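The Alico One is almost here, and I'm kind of excited

Posted by Lejla Georgiev, October 2019

So Alico finally stopped teasing us! After a whole summer of blurry leaks and one very odd billboard, the company has put a name and a shape to its next budget phone. It's called the Alico One, it goes up for pre-order at the end of the month, and I got to spend part of an afternoon with it at the Stesham store before the doors opened to everybody else. I have thoughts. Quite a lot of them, so get comfortable.

First, the thing everyone has been emailing me about: yes, the headphone jack is back. It's on the bottom edge, next to the charging port, and I plugged my ratty old earbuds into it right away and played half a song just because I could. The last Alico phone dropped the jack, and the people who buy cheap phones (me, for one) let them know how they felt about it. I'm glad somebody over there was reading the comments.

The phone itself is smaller than I expected. I'd gotten used to the idea that every new handset has to be the size of a paperback, and this one isn't. I can reach the top corner of the screen with my thumb, which I haven't been able to do on anything I've owned since college. The back is matte plastic with a bit of a grain to it, and it didn't pick up fingerprints in the time I had it, even though I'd just eaten a pastry. It comes in dark green, a sandy sort of gray, and a blue that looked purple under the store lights. I'd go green. The gray looks like a filing cabinet.

Vesela Grgić was there for Alico and walked me through the software, and I liked her right away because she let me poke at things without grabbing the phone back. It runs a pretty plain version of Android. Alico's own apps are down to two, a notes app and a backup tool, and you can delete both. I asked her if that was a cost thing or a listening-to-customers thing and she laughed and told me it was "a bit of one and a lot of the other," but she wouldn't tell me which was which!

Battery life is where they're making the big promise. Alico says you'll get 30 hours of mixed use from a full charge, and I obviously couldn't test that in an afternoon. What I can tell you is that the phone I was handed started at 80-something percent and had barely moved by the time I gave it back, and I was not gentle. I had the brightness all the way up, I was loading maps, I took a video of the parking lot. There's fast charging too, with a charger in the box, and Vesela says 20 minutes on the wall gets you through an evening out. I'll be checking that one on my own kitchen counter.

The camera... okay. It's fine. In daylight it's better than fine, the colors look natural and it focuses quickly. Inside the store, away from the windows, things got smudgy, and I couldn't find a night mode anywhere. Vesela said one is planned as an update but she didn't have a date for me. I've been promised camera updates before, by bigger companies than this one, so I'd buy it for what it does on day one. If you mostly take pictures of your dog at the park you'll be happy. If you mostly take pictures of your dog on the couch at ten at night, maybe wait.

There's only one camera on the back, by the way. Remember when that was normal? I found it sort of restful.

Calls sounded good. I phoned my sister, who didn't know I was testing anything, and she didn't ask me to repeat myself once, and she asks me to repeat myself constantly. The speaker is loud but a little tinny when you turn it past the middle. I wouldn't watch a movie on it without the earbuds.

Now, the price. Alico hasn't put out an official number for the phone by itself, which drives me up the wall, but the carrier El Idrissi has already listed it at 17 dollars a month on its two-year plan, nothing down. That's in line with what they were charging for the previous model back in August, so I'm guessing the unlocked price will land close to the old one as well. Just a guess! Please don't write to me if I'm wrong. Well, you can, but be nice.

If you're thinking about going the carrier route, read the bit about early upgrades before you sign. El Idrissi changed its terms over the summer and you now have to hang on to the phone for about 17 months before you can swap it for something newer. That's longer than it was, and I only found out when I got to the third page of the PDF. For a phone at this price it might not matter to you. It would matter to me, I drop things.

Cases are going to be the tricky part at first. The One is a new shape, so nothing from the older models fits, and I tried. Prellness is the only accessory maker with anything announced so far, a plain clear case and one with a stand on the back. I had the stand one in my hands for a minute and it felt sturdy, though the hinge was stiff enough that I nearly broke a nail. They should be in stores the same week as the phone. I'd expect a pile of cheaper ones online soon after that, and you'll have to take your chances with those like always.

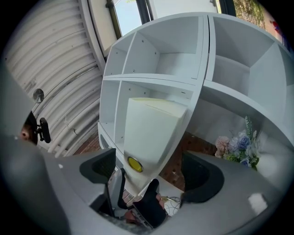
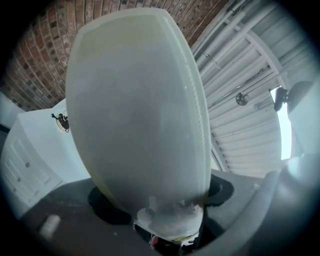

One more thing on the hardware before I forget: there's a memory card slot! It shares a tray with the second SIM, so you can have two numbers or extra storage and you can't have both. I keep all my music on a card (yes, I still do that) so I know which way I'd go. The built-in storage looked like plenty for apps and a decent pile of photos, but the demo phone was full of Alico's sample videos and I couldn't get a good sense of how much room you start out with.

I also asked about repairs, because my last two phones both died of cracked screens. Vesela said the screen can be replaced at the Stesham store while you wait, and that they'll sell the part to independent shops as well. No word on what it costs. I've asked for a price list and I'll add it to this post when it shows up in my inbox.

Pre-orders open on the El Idrissi site and at the Stesham store at the same time, and from what I was told the green one is the one they have fewest of. I should have a review phone by then, so if there's something you'd like me to try with it, leave it in the comments. Somebody already asked whether the fingerprint reader works with a bandage on, and I'm going to find out.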